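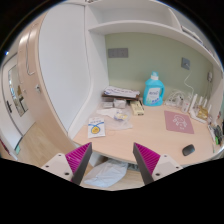

Desk round: where we've got to

Quick one from Siebe Boersma as the newsletter goes out at 4 and I've only just sat down.

The home desk collection is properly under way. Target is 300 good demos per desk, 30 per sitting, then stop and rest your wrist. Please do rest it. Two of us didn't in February and the grip traces from the end of those sittings are all wobble, no use to Erkesex or anyone else.

Reminder on what we want from the desks: everyday mess. Leave it as you find it. Cables, papers, bottles, packets, whatever lives there. Last time the Cusow set came back far too tidy and the policy fell over the moment it met a real charger lead. So no clearing up first, sorry to your mums.

Objects for this round are mouse, detergent bottle, small boxes. Mouse is the awkward one. Shiny, rounded, slides off if you come in too fast. Approach slow, close, hold for 2 seconds, then move. If you drop it keep recording and pick it up again, we want the recoverys as well. Don't delete them!! Hendriks is training on those seperately.

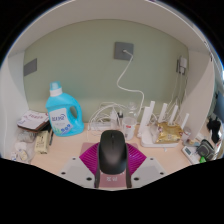

Mouse held upright between the fingers, router and cables behind.

Few other bits:

Start points. Vary them. Left, right, high, low, from further back. Too many of you begin in the same spot and the model learns the spot.

Lighting. Lamp on for some, off for some. Write down which.

Labels. One plain sentence per demo, e.g. "pick up the mouse and put it on the mat". Not "mouse thing again" (you know who you are).

Upload to Lerow the same evening, please, not in one lump at the end. If the bar sticks leave it ten minutes before you start over.

Spare finger pads are in the top drawer, 3 sets left, more ordered. Swap yours when the ridges start to go smooth and put a note in the log, otherwise the before and after get mixed up.

Kitchens next, probably. Dates when I have them. Questions to me, mornings best.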